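Dornham Robotics Club: Dice Sorting in Simulation

This fall the club is working on one task, picking up dice of different sizes with a two-finger gripper. We build and test in the simulator first.

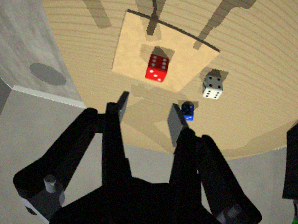 Red die on the board, white and blue on the bare table. The blue one is the smallest of the three.

Ivars Adomaitis wrote in to ask whether we change the die sizes between runs, as his group at Surnari kept one size for a whole term and their program failed as soon as a larger die went in. He would also like to see the scores by color.

We do change them. A full set is 60 runs, and the sizes and starting spots are drawn again before each one. Scores by color will go up with the September results.

Notes from the work so far

Students work in teams of 4. Each team writes its own approach and grasp code, and all teams use the same table layout.

Our first full set ended with 39 good picks. The most common fault was closing the fingers too early.

The Grondow team has logged 176 practice runs and shares its settings file with the other teams.

The Žukauskas Cup rules allow one restart per round. Teams should practice with that limit on. Updated rule sheets are in the club folder.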